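4.2 Showing the tidy-up task

I'll start with the part of the study I enjoyed most and planned worst, the demonstrations themselves. We had two ways of giving them. In the first, which I'll call by-hand, a person did the job with their own two hands and we recorded the view from the head. In the second, remote, the same person sat at the Trekton console and drove the arms through the job while watching a screen. The task was the same both times: tidy a stretch of floor along a wall, lining up the storage boxes and putting the small things away. It sounds dull (it is dull!), but it has nearly everything in it that our controller was bad at, like see-through plastic, pushing with the whole hand and deciding when something is close enough to done.

Lena Krajewska and I wrote the instructions together and got them down to 24 words after several goes. My first version was a full page and it told people which hand to use, where to stand and how far apart to leave the boxes. Csaba Hegyi read it, did exactly what it said, and produced a demonstration so stiff that the policy we trained on it would stop dead in front of any box that was already in place. So we cut it. In the short version we tell people what the floor should look like at the end and let them get there however they like, which gave us messier recordings and a much better behaved robot.

We collected 50 demonstrations by hand and 40 by remote control. I'd wanted the two numbers to match, but the console sessions were tiring and I wasn't going to keep people in the chair once their shoulders went. Anyone who has driven a pair of arms through a screen for an afternoon will know the feeling. You lean, you hold your breath, you tilt your head as though that will help you see around a box, and of course the camera on the other end doesn't care about your head at all unless you've set it up to follow. Ours was fixed for the first batch. We switched head tracking on for the rest, and the operators cheered up noticeably.

The two kinds of demonstration went wrong in different places. By remote control, people were careful to a fault. They'd come down on a lid slowly, stop, back off a touch and come down again, and the policy picked up the stopping and backing off as if it were part of the job. We trimmed the pauses at first, using the filter Lena wrote for the Virág recordings, then found that some of them mattered. An operator waiting to see whether a box has settled is doing something useful, even if the arms aren't moving. In the end we kept any pause that came straight after contact and cut the others.

By hand, people were quick and relaxed, and they used their bodies in ways the robot can't copy. They nudged things with a knee. They spread their fingers over a lid and leaned on it. Figure 3 shows a moment I kept coming back to when we were labelling: both hands are on one storage box at the foot of the wall, the left with its fingers spread along the top edge and the right with its fingers curled, a second box standing next to it. We marked this sort of thing as a two-handed hold, and I had a long and friendly argument with Csaba over whether the left hand and the right hand should get separate labels. He thought so. I thought it would double our work. He was right, and it did double our work.

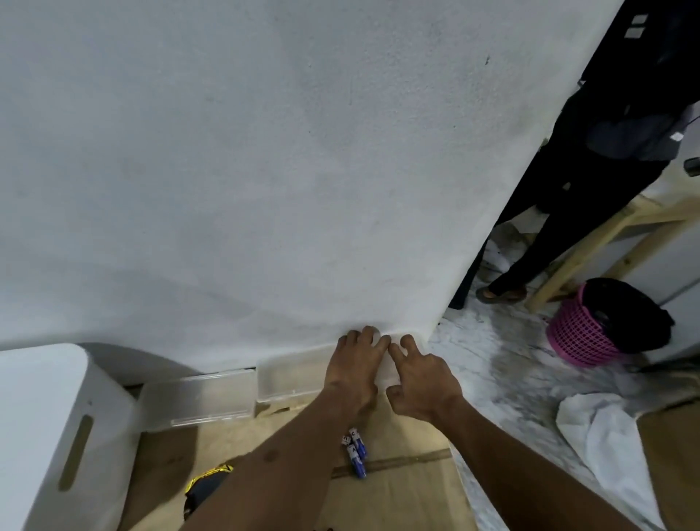 Once the hands had their own labels, the gripper mapping got a lot easier. The Bellden arms have simple two-finger grippers, so an open human palm has nothing obvious to turn into. We tried closing the gripper and using its knuckle as a pusher, and we tried leaving it open and pressing with both fingertips. The closed version slid about on smooth lids. The open one held better but would sometimes catch on a raised rim, and then the whole box came along for the ride. We settled on open for anything pressed from above and closed for anything pushed from the front, and let the label decide between them.

I should own up to how we handled clutter. Our early plan was to clear the floor completely before each recording, and I dropped it within the first few sessions. Real floors have stuff on them, and people reach around it without thinking. The policies trained on bare floors were hopeless the moment we left a few small objects near the boxes: they treated anything low and dark as a reason to stop. Leaving things lying about during the demonstrations fixed most of this, though it made the labelling slower and we did lose 3 by-hand recordings to mistakes in the labels. I re-did those myself in December.

For training we mixed both sets, with the remote recordings weighted more heavily near contact and the by-hand ones everywhere else. The weights were set by eye on the Ceria test floor, and I'd like to see someone do it properly. Section 4.3 covers what happened when we left one set out.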